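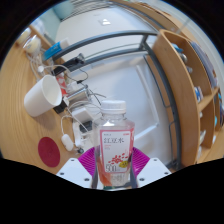

My first morning at the Koltow lab, I was handed a gripper and told to go tidy up a desk. That was the whole training session. No robot in the room, no safety cage, no engineer frowning at a laptop. Just me, a plastic tool with a camera on it, and a student yelling from the hallway that I should please keep my thumb off the lens.

I'd come to write about robots, so I was a little let down for the first ten minutes (and then I was having way too much fun to care). The idea the group is chasing goes like this. Teaching a robot arm to pick things up usually means driving the arm by remote control, over and over, and arms are slow and expensive and they live in labs. So the Koltow people left the arm at home. They carry only the hand around, squeeze it themselves, and let the camera record what the hand sees. Later on, a real arm wearing the same hand and the same camera gets to learn from all of it.

They call the project Neltotano, and it has so far gathered 976 recordings of people grabbing ordinary stuff in ordinary rooms. Messy rooms, preferably! I kept wanting to coil up the cables before I started, and I kept getting told off for it. If every recording comes from a clean table, the robot learns clean tables, and then it meets a real one with a paper cup tipped over and a power adapter in the way, and it falls apart.

Drink bottles are the thing everybody complains about. I figured a bottle would be easy, it's practically shaped to be held. But clear plastic is rough on a camera, because so much of what it sees is whatever happens to be behind the plastic. With a red bean drink I could see the pink of the finger pad tinting the last bit of liquid at the bottom, which I thought was pretty and which the software apparently thinks is a nightmare. An almost empty bottle is also light, so it tips if you so much as breathe on it wrong.

Those pads are my favorite part, by the way. They're bright magenta, ribbed like a fan, and the idea is that they give a bit and wrap themselves around whatever you're squeezing. You feel it right away when you use one. I pinched way too hard for an hour before I trusted them to do the work.

Now for the result, which is why I'd asked to visit in the first place. The team trained two versions of the same program. One, nicknamed Toprak, learned from 400 recordings all made at a single tidy bench. The other, Zavon, learned from 400 made all over the place, in bedrooms and offices and one very cramped kitchen. Then they sent both to desks neither had seen before and had them pick up a bottle and stand it somewhere else. Zavon got it right 69 percent of the time. Toprak managed 11.

I asked whether more recordings from the tidy bench would have closed that gap, and the answer was a shrug and "some, maybe." They tried adding more and the score crept up a little before it stalled. What helped most was a new room, even if you only stayed long enough to make a few recordings there. So now the group spends a lot of time asking friends of friends if they can come over and move things around on their desks.

There's still plenty that goes wrong. I watched the arm reach very confidently for a reflection in a window. I watched it pick up a bottle perfectly and then just stand there holding it, for so long that we all went and got lunch. When we came back it was still holding on, and someone finally reached over and took the bottle out of its hand.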